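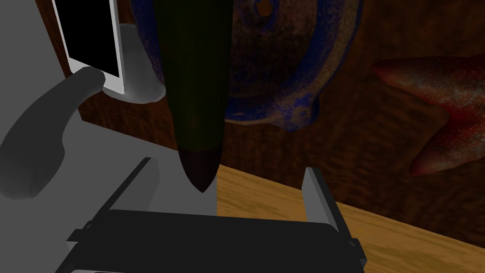
Moving the backup job off the old desktop

The nightly backup has run on the same desktop since I moved into this apartment, and in June it began finishing after I got up. Start time is 1 a.m. The last run I let go to the end wrote its final log line at 7:40, with most of that time spent comparing files that had not changed.

The tool compares checksums by default. On a folder of small text files the cost is low. On my photo archive it means reading every byte on both sides, every night, over a network link that was slow when I installed it. Switching to size and modification time cut the run to 53 minutes. I kept one full checksum pass, on Saturday, when the machine has nothing else to do.

Two problems followed.

First, modification times on the Plisia share were wrong. The share rounds to two seconds and my local disk does not, so a large part of the archive looked changed and was copied again. Setting the comparison window to 3 seconds fixed it. I would have found this sooner if I had read the dry run output before starting the real one.

Second, the exclude list. I had been carrying the same file from machine to machine and it still had rules for a mail client I no longer use. One of them, a bare "cache" with no leading slash, matched a folder of scanned letters I had named Cache County. It had never been backed up. The originals are in a box, so nothing was lost, but I have now anchored every rule to a path.

Roksolana Antoniuk wrote to ask why I don't use snapshots on the target. I do, on the newer box (Uter). The older one has a file system that does not support them, and I don't want to reformat it until the second copy is verified. Current retention is 5 daily and 3 monthly.

Still to do:
Move the log off the disk being backed up.
Test a restore of one large folder – a single file proves very little.
Replace the fan in Uter.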